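Right, finished my August read last night and I have to talk about it. It's a memoir called Halliday, named after the street the author grew up on, and I've had it on the shelf for ages. A thread!

It came from the Nukilby swap shelf – you leave one, you take one – and the only reason I picked it up was the cover, a plain green thing with a tiny kettle on it. Sometimes that's all it takes.

The story is simple enough. Her mum dies, the house has to be cleared, and she gives herself one summer to do it. That's the whole plot. I was up past midnight with it twice!

The chapters are short, two or three pages mostly, and each one starts with something she found in a drawer. Bus tickets. A swimming badge. A letter to the gas board that never got posted (I cried at the gas board letter, I don't know what to tell you).

What I loved most is how funny she is about her aunts. There's a whole chapter on a trifle that I read out loud to the dog.

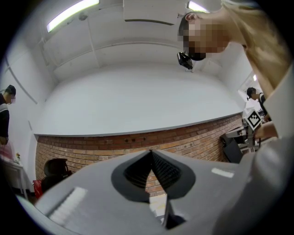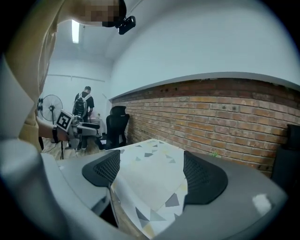
brick wall and white ceiling in the first one, beige shirt in the second

Back to the book. Chapter 6 is the one everybody mentions and yes, it's that good. She drives to the coast at Plulel to scatter the ashes and the car park is shut. She sits in the lay-by and eats the sandwiches. I've never read grief done so quietly.

Small grumble: the middle sags a bit. There are 2 long chapters about her divorce that feel like they've wandered in from another book. Stick with it, the last third is lovely.

Mine is the Litis paperback, just over 200 pages, nice big print, and it has a set of family snaps at the back. Don't look at those first! One of them gives away who kept the piano.

If you liked quiet family books where people say the wrong thing in kitchens, please try this. I'd give it to my sister but she'd fold the corners down.

Mine's going back on the shelf at Nukilby tomorrow, so if you're local, be quick. Next up for me is something with a murder in it, I think – open to ideas, the longer the better.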